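### 3.2 Do plain surfaces reduce distraction?

Rebane's Riltby survey claims that workers near bare, pale walls make fewer errors. We doubt it. Of 97 respondents, only 26 finished both rounds, and the colour of the walls was self-reported.

Figure 2 gives a plain grey back wall and an off-white tabletop, the sort of finish the survey scores as "neutral".

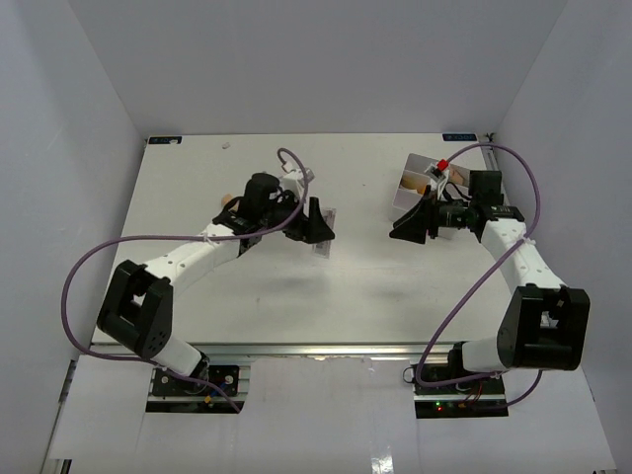
### 3.3 Lighting as a rival explanation

Eight of the 14 Riltby rooms were relit in July. Any gain credited to paint could as easily come from the new lamps.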